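3.2 Garments, Work Surface and the Order of Folding

Most earlier work on household laundry treats the fold as the thing to study. We became interested in what comes just before it: the half minute or so in which a shirt goes from a heap to something flat enough to fold. Anyone who has emptied a dryer knows this part well, and it is a wonderful thing to watch closely. Cloth slides, catches, rolls over on itself and then, with one good pull at the right corner, opens up. The Griltum set was put together to give that short stretch the attention it deserves.

The set holds 3,284 folding episodes, of which 3,014 were kept after screening. Episodes were dropped when a garment left the table, when two garments became tangled before the first fold, or when the start and end states could not be told apart by both raters. Each kept episode has one target garment, which starts out crumpled, and may have other clothing on the table with it. We wanted the neighbors there. People rarely fold on a bare surface, and a growing pile changes where the next shirt can go.

The work surface is a plain wooden tabletop set against a pale wall. We tried a padded ironing cover and a white laminate counter during the pilot in March and liked neither. The padded cover held jersey so well that small pulls stretched the cloth without moving it, and the counter let everything skate. Bare wood sits nicely between the two. It also gives good contrast against most of the clothing in our wardrobe, with the exception of the tan items, which we come back to in Section 5.

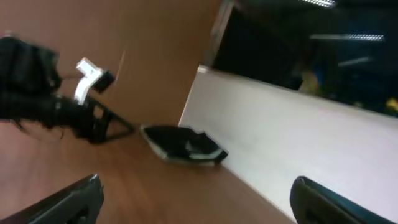

Table depth mattered more than we had guessed. In the pilot, a long shirt laid out with its hem toward the near edge left too little room behind the collar, and the sleeves ended up against the wall. For the main collection we fixed a rule that the collar of the target garment should come to rest no closer than a hand's width from the wall, with finished pieces stacked in a far corner. The rule is simple and it worked well. Stacks placed near the front were bumped often, and a bumped stack costs far more time than a longer reach.

The wardrobe contains 60 garments: T-shirts, long-sleeved tops, work pants, shorts and a small group of towels. T-shirts make up the largest share, and they are the subject of the rest of this section. All were bought secondhand. New shirts carry a stiff finish and sharp factory creases that fade over the first several washes, and we did not want a set in which the cloth changed character from one month to the next. Every piece was washed and tumble dried before collection began. No softener was used at any point, following the washing notes in the Ditach protocol.

We label five landmarks on a T-shirt: the collar, the two shoulder points and the two bottom corners. Sleeve openings are labeled as well, but as curves, and this turned out to be a very useful choice. A sleeve opening and a body hem look much alike when only a few inches of either can be seen. Both are turned bands with a row or two of stitching, and in a heap they curl in the same way. Raters who had only a close view mixed them up fairly often, while raters who could follow the band a little farther along usually got it right.
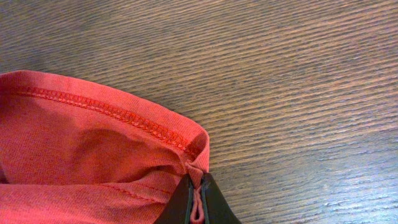
Seams deserve a good deal more credit than they get in the folding literature. On a jersey shirt the seam is thicker than the cloth next to it, so it keeps its line when the fabric around it collapses. It also gives a firmer hold. We scored first grasps by location, and those that took in a seam or a hem band were much less likely to need a second try than those made on open cloth. The effect was strongest on thin, much-washed shirts, where the body fabric drapes into soft rolls and a pinch on it tends to lift a fold with no clear front or back.

Once the shirt is open, the question becomes how flat is flat enough. Our raters were given a three-step scale. At step one, the overall outline cannot be made out. At step two, the outline can be read but at least one sleeve or corner is doubled over. At step three, all five landmarks lie where they should and any remaining wrinkles are shallow. We expected step three to be the usual starting point for a fold. In fact a great many good folds began from step two, with the doubled sleeve simply straightened as part of the first move or tucked under where it would have gone anyway.

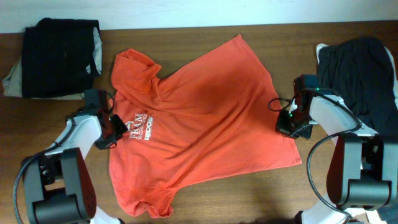 This was one of our favorite findings, and it lines up with what the Pawlak diary study reported for people folding at home. Smoothing every wrinkle before the first fold is slow, and much of the benefit is lost as soon as the shirt is lifted. What does carry through to the finished piece is the line of the side edges. If the two sides are close to parallel, a rumpled middle barely shows. If they are not, even a perfectly smooth shirt folds into a wedge, and wedges make poor stacks.

Printed graphics gave us one more handle on the problem. A chest print tells a rater which way is up and which side faces out, even when the collar is buried. Lettering is especially helpful: a few characters are enough to give the direction of the body, and the way a line of text bends shows where the cloth beneath it is folded. We therefore recorded, for every episode, whether a print could be seen at the start. Of the printed T-shirts in the wardrobe, 19 have text on the chest, and these were split evenly between the tuning and test portions as far as the number allowed.

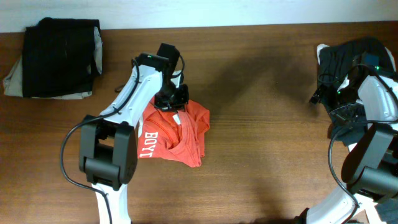
3.3 Start States

Start states were made by hand. The target shirt was held by a randomly chosen landmark, raised to shoulder height and let go over the middle of the table. We compared this with two other methods from the Nutard guidelines, shaking from a basket and rolling into a ball, and found that the single drop gave the widest range of heaps for the least effort. Rolled shirts opened too evenly, and basket starts depended a lot on how full the basket was.

A heap was accepted if it fell at step one of the flatness scale and touched no other garment. Neighboring pieces stayed where they were between drops unless the target had landed on them, in which case they were reset to their marked places. Tags, prints and seams were left to fall wherever they fell. The share of heaps with a readable landmark on top is reported by garment type in the next section, along with the time taken to reach step two.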